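Open Day at the Holville Automation Laboratory

May 14, 2018
Reading time: 2 minutes

The laboratory received 60 visitors for its annual open day. Katia De Luca and her staff presented current work on the robotic handling of desktop computer parts.
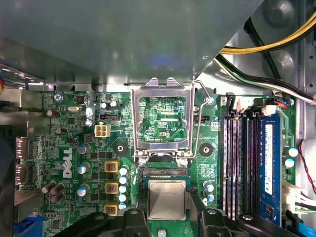

A processor between the gripper fingers, with the open socket behind it.

Guests were then invited to discuss the program with Kaj Ragnarsson.

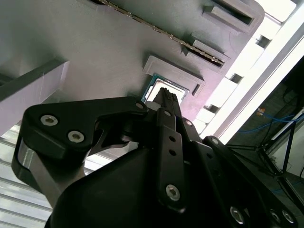 His remarks addressed training for technicians and the next visit, planned for August.
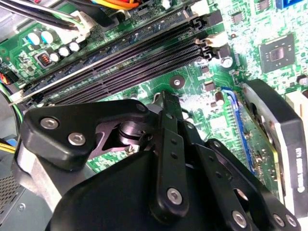
The gripper over the motherboard, near the memory slots.

Recent items
Urrutia Lecture Series
Prurgate Site Tour
Grovis Partnership Renewed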